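Notebook, bench 2: the small drawer cabinet and what goes in it

I write this for myself, and for Édgar Condori, who takes over the bench after me and who asked me already twice where the notes are. The subject is still the same: which packages from the snack and drinks shelf can live in the wooden two-drawer cabinet, which ones have to stay on top of the table, and in which order we should put them away. The list we got from Skedasico has 227 articles. We have worked through 12 of them. I am not worried, most of the list is the same carton in different prints.

Before I continue, a correction to my last entry. I wrote that the cabinet is "the Maluleke one". This was my mistake. The Maluleke cabinet has one deep drawer and is in the store room under the window. The one we use at the bench is from Jatov and has two drawers. All drawer depths I wrote down in the last entry are from the correct cabinet, only the name was wrong. I have crossed it out there, but please use this page and not that one.

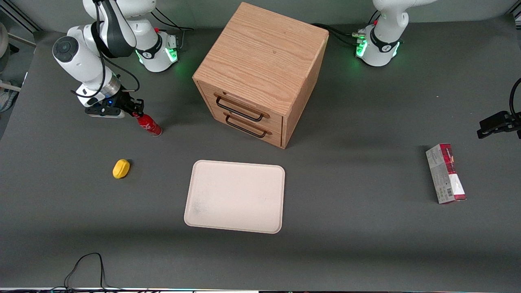
Bench room, second floor, January

The setup in the morning was the cabinet, the beige tray, the can, the small yellow piece and the red and white carton. I kept the number of things low on purpose. Last time I had the full crate on the table and spent most of my time moving objects out of the way of other objects, and in the evening I had only three lines in the notebook.

The can. It is the slim kind with the red body and the white script letters. I like it as a test article because everybody knows its size without looking it up. The problem with a slim can is always the same: lying down it rolls, standing up it is taller than you think. For the upper drawer I write "lying only". For the lower drawer I would also write "lying only", but I want to measure again with the drawer fully open, because the runner has a stop which I had not noticed before and my first number was taken in front of the stop. If Édgar has time, please measure from the inside of the back panel.

When a can lies in a drawer it should lie across, with its long side parallel to the drawer front. If it points to the back it rolls left and right each time somebody opens the drawer, and it makes a noise which I find very unpleasant. Across, it only rolls until it meets the front, and then it is quiet. A folded paper towel behind it is enough. I tried also with a strip of foam, it is not better than the towel and it leaves crumbs.

The tray. I want to use it as the waiting place, for things which have been checked but have no drawer yet. I propose this rule: what is in the tray is finished with measuring, what is on the bare table is not finished. Until now we had no rule, and I have measured the same carton two times and got two different widths, which cost me half of an hour and some patience. (The second width was right. I had read the first one from the wrong end of the ruler.)

The yellow piece is too small to decide anything. It fits everywhere, so it goes in last, in whatever corner is free.

Coffee, then Banance called about the invoice. They say that the second crate is already paid and the number on the paper is 1,262, we have another number in our book. I promised to look for the delivery note. It is not in the blue folder. If somebody took it out, please put it on my desk, I will not ask why.

After lunch I went on with the cartons.

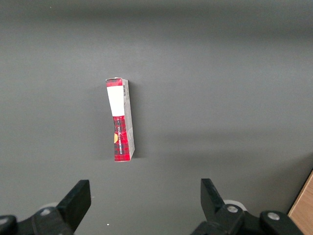

Slim cartons are the ones I would like to solve first, because they are the largest group in the list and they behave badly in a drawer. You put them flat and they take the whole floor, you put them upright and they fall at the first push. My idea is to store them on the long narrow side, like books, with the printed front upward so one can see what it is without taking it out. The red plaid carton is a good candidate for this. Its narrow face has the pattern and the white label, and the barcode is on the paler side next to it, near the top, so with the narrow face up we read the pattern from above and only need to lift the box a little to scan it. The white label has nothing written on it, therefore I suggest we write our own article number there with the thin marker, and we save one sticker.

It also stands on its short end, with a very slight lean. For the table this is acceptable. For a drawer I would not trust it alone, but between two neighbors it should be fine.

One more thing about cartons in general. The corners get soft. On the plaid one the lower corner is a little crumpled and the top corners have light creases, and I think that for the measuring we should take always the middle of the edge and never the corner. With a soft corner you lose one or two millimeters, and then the box "fits" on paper and in the drawer it sticks. I have added a column "corner state" to the table, with the values good, soft, bad. Please do not invent a fourth value. In the last table there was "so-so" and I still do not know where to put it.

Order of putting away, first version, to be tried by both of us separately:

Lower drawer first: cartons on the long narrow side, beginning from the left wall, until there is a space left of one can width.
Then the can, across, in front of the cartons, with the towel behind.
Close the drawer slowly and listen.
Upper drawer: flat things and bags.
Small things last.

I know that the second line contradicts a bit the first one, because the free space is at the right and the can should go in front. With 7 cartons or fewer both are possible. With more than that there is no room in front, and the can has to go to the upper drawer. I will draw it properly when I have found the squared paper.

Open points:

Depth of the lower drawer, measured behind the stop.
Delivery note for the second crate.
Ask Skedasico if the bags in their list are counted full or half full. There is no thickness in their table and I can not plan the upper drawer without it.
The handle of the upper drawer turns when you pull it. Needs a screwdriver, the short one.
New paper towels, I used the last ones for the can.

Édgar, if you try the order before me, write your result on the next page and leave mine as it is, also when you think it is wrong. I prefer to compare two honest versions. The squared paper is maybe in the drawer under the printer, I will look there first.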